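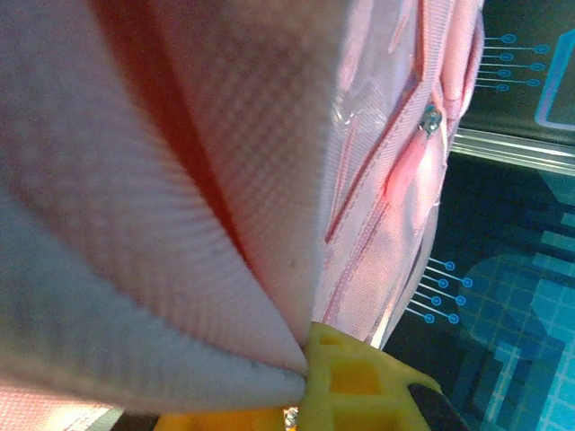
Clevari 10 dehumidifier

The Clevari 10 is a compressor dehumidifier for flats, small houses and box rooms. It takes up to 10 litres of water a day from the air and is best suited to rooms kept above 15°C. For unheated garages and outbuildings, see the Herath desiccant range.

The tank holds two litres and slides out from the front. When it is full the unit switches itself off and a red light shows on the top panel. For continuous use, fit the drain hose (supplied) to the outlet at the back and run it to a sink or floor drain. The hose must slope downwards all the way.

Set the humidistat to 54 per cent for general use. A lower setting will run the compressor for longer and cost more, with little benefit in most homes. Books and papers stored in a damp room will do better at a steady level than with the unit switched on and off – leave it on the automatic setting and let it look after itself.
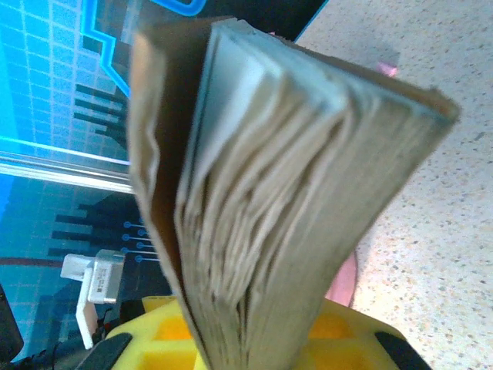 The filter lifts out from the rear grille. Vacuum it every two weeks, or wash it in lukewarm water and let it dry fully before putting it back. Keep the unit at least 20 cm from walls and curtains. After moving it, stand it upright for two hours before switching on.

Noise on the low fan setting is 38 dB. The castors are fixed, so lift the unit over door strips and thick rugs.

Supplied with: drain hose, one filter, printed instructions. Spare filters are sold in pairs under the Bandel name and fit both the Clevari 10 and the older Clevari 8.
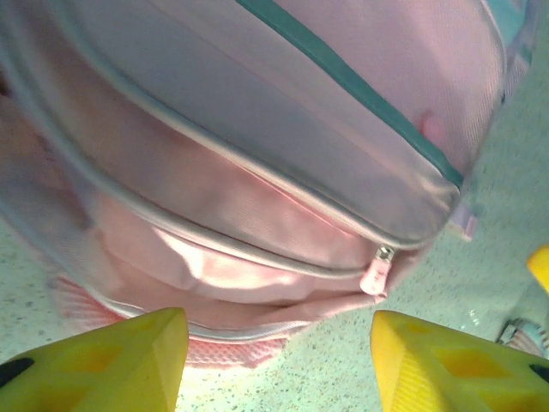
Flonditach Home Air – Product Support Team

Guarantee: two years, parts and labour. Keep your receipt, as we need the date of purchase for any claim. Returns are accepted unused within 30 days, in the original box. Page last updated 13 Oct 2019.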